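Minutes of the Unora Residents' Association
July meeting, reading room of the Wutudport library
Opened at 19:00

1. Minutes of the last meeting
The minutes were read and accepted with one correction: the path behind Mengal Street was closed for 4 weeks, not for 4 days.

2. Community garden
The water bill came higher than expected. It was agreed that watering with the hose is allowed only before 9:00 and in the evening. Two plots are still without a tenant. They will be offered first to the families on the waiting list, and after this to people from Gunditz. A member asked if the fence can be painted this summer. The matter is moved to the next meeting, when we will have a price for the paint.

3. Bus stop on Mengal Street
The town has answered our letter. The bench will be repaired, but a roof is not in the plan for this year. Several members were not satisfied with this answer. It was decided to write again and to add the signatures we have collected, which are 40 at the moment.

4. Children's corner at the summer party
The party will be in the school yard, as last year. There was a long discussion about the games and if the children's corner should be near the food tables. The majority was for the other side of the yard, in the shade. The color of the corner was also put to vote, and blue was chosen.

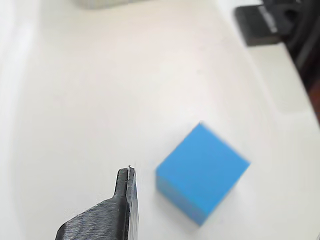 Blue cube on a white tabletop.

The budget for the whole party stays at 900. Members who can lend folding chairs are asked to write their name on the list at the library desk. Cakes are welcome, please with a note about nuts.

5. Other matters
The key of the garden shed is missing again. Who has it, please bring it back to the library.
The parking in front of the bakery was mentioned, but no decision was taken.

Closed at 20:40. The next meeting will be in the same room.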